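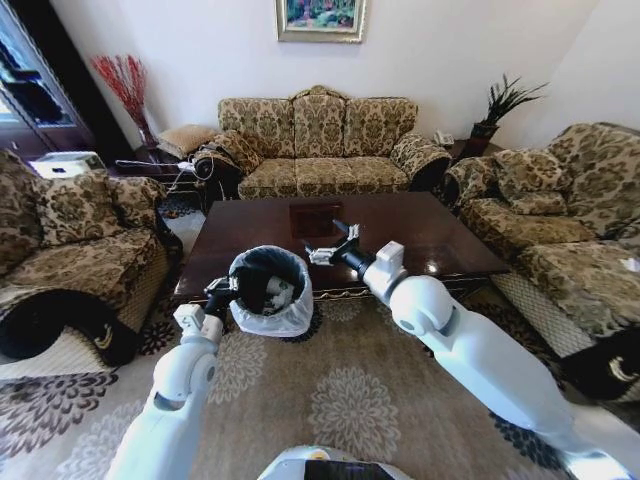
How to Do a One-Week Trash Audit at Home

A trash audit means keeping track of everything your household throws out for a set period, sorting it, and weighing it. It takes one week, plus an hour at the end. You finish with a short list of the things that fill your bags, and you can use it to decide what to change.

These instructions are for a house or apartment with regular curbside or dumpster pickup. If you compost already, keep doing it during the audit and record it as its own category.

What you need

A bathroom scale or a hanging luggage scale
A kitchen scale for the small categories
An old shower curtain or a plastic tarp
Rubber gloves
Four or five bags or boxes for sorting
A notebook, or a sheet of paper taped inside a cabinet door
A marker and masking tape

We use the Ukberg hanging scale. Any scale that reads in half pounds will do. If you only have a bathroom scale, step on it holding the bag, step on it again without the bag, and subtract.

Step 1: Pick a normal week

Choose a week with no travel, no house guests, and no holiday. December is a poor choice for most people. So is the week after a move or a big online order.

Start the morning after your regular pickup so the outside can is empty. Tell everyone in the house that you are doing it, and ask them not to change their habits yet. People tend to behave better when they know the trash is being looked at, and then the numbers come out too low.

Step 2: List every container in the house

Walk through each room and write down every place trash goes. Most people remember the kitchen and the bathroom. Check also:

The bedroom and living room baskets
The desk or home office
The laundry area, including lint
The garage or shed
The car
Any bag hanging on a doorknob

Put a strip of masking tape on each container with the room name. When you tie off a bag during the week, move the tape to the bag. This is how you will know later that the bathroom makes more trash than the kitchen, or the other way around.

Step 3: Separate the wet material

Food scraps, coffee grounds, and diapers should not sit for a week. Weigh these daily, write the weight down, and throw them out as usual. A covered pail with a handle is easiest. Weigh the empty pail once and write that number on the lid.

Meat and fish scraps can go in a bag in the freezer until the last day if your kitchen is warm.

Everything dry can be saved. Keep the tied bags in the garage, on a balcony, or in the outside can.

Step 4: Keep the sheet going

The daily part should take less than 10 minutes. Write down the date, the container, and the weight. If something unusual goes out, such as a broken lamp, put a star beside it so you can leave it out of the totals.

Do not try to write down every item. That is what most people attempt the first time, and they quit by the third day.

The sheet can be laid out like this:

Day / Container / Weight / Notes

Leave the notes column wide. Things like "cleaned out fridge" or "birthday cake boxes" are useful when you look at it later.

Step 5: Sort and weigh

On the last day, spread the tarp on the driveway, garage floor, or bathroom floor. Saturday morning works for us. Put on the gloves and open one bag at a time. Sort into these categories:

Paper and cardboard
Bottles and cans
Film plastic and wrappers
Other plastic
Tissues, paper towels, and napkins
Disposable cups, plates, and utensils
Textiles
Everything else

Watch for broken glass and razor blades. Do not reach into a bag. Tip it out and spread the contents with a stick or an old spatula.

Weigh each category and write the number down. Then look at volume too. Wrappers weigh almost nothing but can fill half a bag, so write a second number for how full each sorting bag is: a quarter, a half, full.

Step 6: Work out the totals

Add the wet and dry weights together. Our first audit came to 43 pounds for the week, and food was the heaviest category by a wide margin. Next came cardboard.

To get a rough yearly figure, multiply by 52. It will not be exact. We later weighed everything for a full year, and the real total was 1,927 pounds, lower than the multiplied figure. We had picked a heavy week.

If your town charges by the bag, count bags as well as pounds. Ukberg sells a can liner with fill marks printed on the side, but a line drawn with the marker does the same job.

Step 7: Find the rooms that are not sorting

Compare the taped bags from each room. In most houses the kitchen does fairly well because the recycling bin is right there. The other rooms usually have one basket, and everything goes into it. Cans, bottles, and paper from these rooms end up in the landfill bag even in homes that recycle carefully.

You can fix this in one of two ways. Put a second small container next to each basket, or remove the basket and let people carry things to the kitchen. Try one way for a month before you judge it.

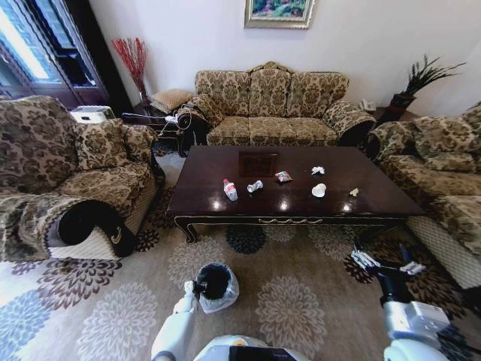

A reader from Gostgate wrote that the second way failed completely in her house. Without a basket in the living room, things sat out until somebody got tired of looking at them, and then it all went into one bag anyway. She put two matching pails behind the door and got a cleaner split within a few weeks. Her family of five had been throwing out most of its bottles and cans before that.

Her result is common enough that we now suggest starting with two containers. Label them. If you have small children, use a different color for each.

Step 8: Choose two changes

Look at your two largest categories and pick one change for each. More than two is hard to keep up.

If food is the largest: plan one leftover meal a week, move older food to the front shelf, and check the fridge before shopping.

If cardboard is the largest: combine orders, and flatten boxes the day they arrive.

If bottles are high: buy a larger container of the same drink, or use refillable bottles at home.

If tissues and towels are high: keep a stack of washable rags under the sink.

If disposable cups are high: move the mugs to a lower shelf. It sounds minor, but it worked for us.

Check your local rules before changing how you sort. In Drirer, paper cups go in the trash. In Zoubi, the next town over, they are accepted with cartons if they have been rinsed.

Step 9: Repeat

Do the audit again in three months, using the same categories and the same scale. Keep both sheets. In the year after our full count we threw out 198 pounds less, nearly all of it food.

Common problems

The weights do not add up. Check that you subtracted the pail. Rain in an open outside can will also throw the total off.

Smell. Wet material got into a dry bag. Double the bag and sort it first on the last day.

Someone emptied a basket without weighing it. Leave that day blank for that room and use the average of the other days.

You missed pickup. Hold the sorted bags for the next one, and start your second audit after that.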